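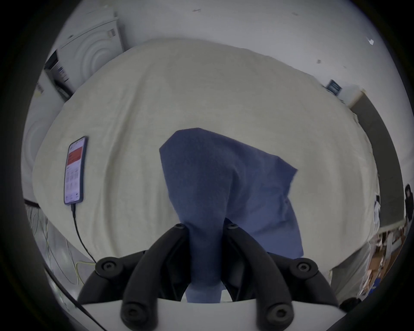 Photo: Birari / Nevia workshop. Free for editorial use with credit.

FOR IMMEDIATE RELEASE

Birari publishes full care routine for Nevia hand-held gripper

HIRACH, April 11, 2020 – Birari has today put out the complete set-up and care routine for Nevia, its two-fingered hand-held gripper. Free to download. No sign-up. It covers the check before a session, closing the fingers true, the joint screws, cleaning, and what to do when a finger starts to drag.

The routine was written at the Hirach site, where Nevia is used on household jobs, mostly cloth. Picking up, pinching, folding, putting down. Cloth is hard on a gripper. Lint gets into the joints and a thin fabric will show up a bad fingertip gap long before a box or a bottle does.

Until now owners had a single printed card in the box and whatever they could get from the support desk. The desk logged 451 questions about Nevia in the last year. Most were about loose joints or fingers that did not meet. Both can be put right on a table with a hex key and a lint-free rag.

What the routine says, in short:

Before a session. Hold the gripper by the handle, fingers up. Open and close it slowly, all the way. Listen. A dry click at the outer joint usually means a screw has backed out a little. Nip it up until the click goes, then stop. Over-tightened joints are the commonest fault we see on returned units, and a stiff joint on one side pulls the tips off centre.

Closing the fingers. The tips should meet in the middle, not one ahead of the other. Check against a plain pale background, a bedsheet or a sheet of paper will do. If one finger leads, slacken both lower joints, close the fingers by hand, hold, and tighten the two sides a bit at a time. Left, right, left, right. Doing one side completely first will bring the fault straight back. 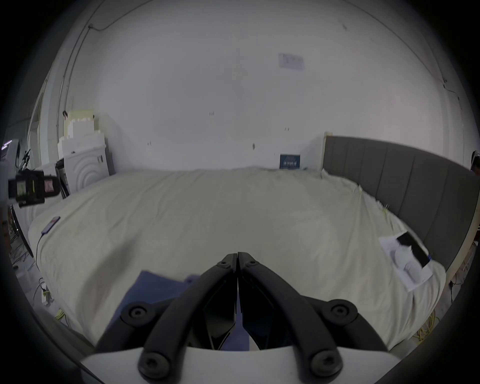
Then try it on cloth. One layer first, near an edge. If the pinch holds while the gripper is lifted slowly, go on to a folded corner. If the cloth creeps out sideways, go back to the tips and look at the pads. Shiny pads need a wipe with a damp rag and time to dry. Split pads need changing, both together, never one on its own.

Every 2,000 closes. Take the screws out one joint at a time and lay them out in order. Brush the links clean. Fluff packs in behind the inner plates where it can't be seen from the front, so turn the gripper over and brush from the back as well. No oil. Oil on the links ends up on the pads and then on the washing. Put the joint back together before you start the next one, please. We have had units come back in a bag.

The whole job takes 58 minutes at the Hirach bench, including the tea-towel test at the end. Allow longer the first time round.

Cables. Keep them off the work surface and away from the side you walk on. If a phone is charging nearby, move the lead so the fingers can't hook it. Obvious, but it is in the routine becuase it keeps happening.

Two grippers at once. Mark them. Same size, same shape, easily swapped by accident, and then the close count on the log sheet is wrong for both. A bit of coloured tape on the housing is enough. Screws and pads should stay with there own unit.

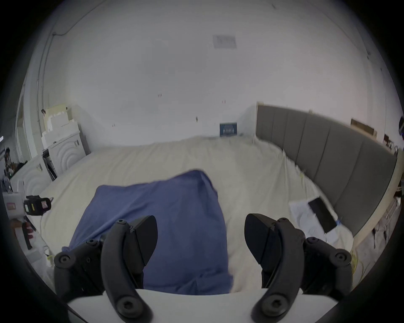 Opening width gets its own page. Open the gripper fully and look down between the pads at whatever you are about to pick up. Both pads should clear the bundle with a bit to spare each side. If one jaw stops short, don't force it. Check for lint at the lower joint first, then for a bent link. A bent link can't be straightened, it will only bend again in the same spot. Order the pair.

Spares. Link pairs, pads and screw sets are stocked by Polishchuk, which has handled Nevia parts from the start. Screw sets now come in packs of 2, so a full change and one in the drawer. Old pad stock still fits. Orders placed through the Birari website go to Polishchuk anyway, same price either way.

The routine applies to every Nevia gripper sold so far, white or grey housing. A version for the longer-fingered model will follow in July. Owners who find a mistake, or have a better way of doing a step, are asked to write in. Several steps in this edition came from owners' letters, among them the left-right tightening.

Download: Nevia care routine, first edition, from the support pages of the Birari website. Printed copies on request, postage only.

About Birari
Birari makes hand-held grippers and small fixtures for robotics work. Based in Hirach. Repairs are done on site.

Press contact: Birari press desk, Hirach
Parts enquiries: Polishchuk, trade counter

ENDS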